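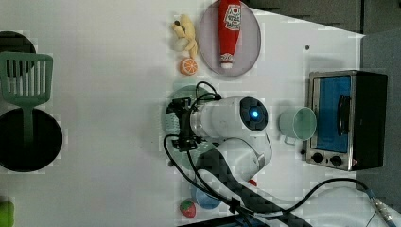
Giltby toy library adopts new sorting and cleaning schedule

September 13, 2021

The Giltby Toy Library will reopen its lending counter in October with a revised procedure for checking, washing and storing returned sets. The change follows an inventory review in which 1431 individual items were examined for wear, missing parts and cleanability. Of those, 1094 went back into circulation without repair. Most of the remainder need new labels or replacement fasteners, and 23 were withdrawn permanently for cracks or sharp edges.

The review was carried out by Etelka Kelemen, the library's collections manager, and Margit Jakab, who handles repairs. Their report recommends that sets be graded by how difficult they are to dry. The previous system grouped them by age range, and borrowers will still see the age range on the outside of each bag.

Three drying classes

Class A covers solid one-piece items with no openings, such as blocks and stacking rings. Class B covers items with slots, perforations or recessed surfaces. Class C covers hollow items with a seam or a vent hole, where water can enter and remain. Items with batteries are excluded from all three classes and will continue to be wiped by hand.

Class C accounts for most of the extra labor. Hollow items will no longer be immersed. They will be cleaned with a damp cloth and mild detergent, rinsed with a second cloth and left on an open rack overnight. If water is found inside, the item is set aside until it has drained, and the set is not lent until it is complete. 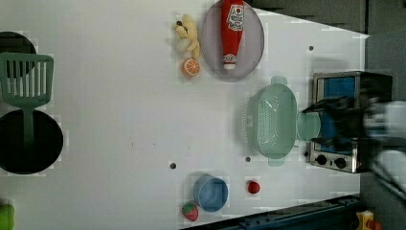 Kitchen sets are the most heavily borrowed category and the one with the most mixed materials and shapes. A single bag can contain items from all three classes, which is why the report asks staff to empty each returned set onto a plain light surface and separate it before washing. Sorting is by shape and ignores the role a piece has in play. A round pan has a rim where residue can collect, and a slotted spatula, like the green one lying across the black pans, goes to Class B on account of its long narrow openings. The colander is in the same class. Play food is divided between Classes A and C depending on whether the piece is solid or hollow.

Kelemen said the old procedure put the whole bag through one wash cycle and relied on a visual check at the end. "The check was adequate for dirt and poor for moisture," she said. "Slots and seams were where we kept finding it."

Labels and bags

Each bag will carry a printed contents card with the drying class marked next to every item. The cards are produced on Collesum label stock, which was selected after a trial in which sample labels went through 100 wash cycles. Adhesive labels on the items themselves are being phased out except on pieces too large to bag.

Cotton drawstring bags will be replaced by mesh ones as they wear out. The mesh allows a set to be hung while the last of the moisture evaporates. Supplier Gelgate is to deliver the first batch before the reopening. Cotton bags remaining in use will be washed separately after every loan.
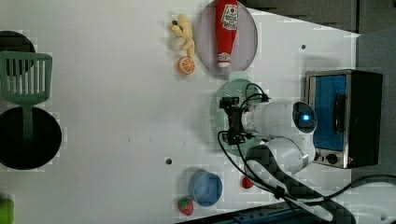

Effect on borrowers

The loan period remains unchanged at three weeks. Turnaround between loans will rise from one day to two for any set containing a Class C item, so reserved kitchen and bath sets may be available a day later than before. Borrowers are asked to return sets dry and not to wash hollow pieces in a dishwasher.

Missing parts should be reported at return. No charge is made for a first missing piece. A replacement fee applies after that and is capped at the price of the set.

Ildikó Sipos, who runs the counter, said returns will be accepted at the side entrance until the reopening. New loans are suspended during that time, but reservations can be placed by phone or at the desk. Members whose subscriptions expire during the closure will have the lost weeks added automatically.

The full report, including the class list for every set in the collection, can be read at the desk on request.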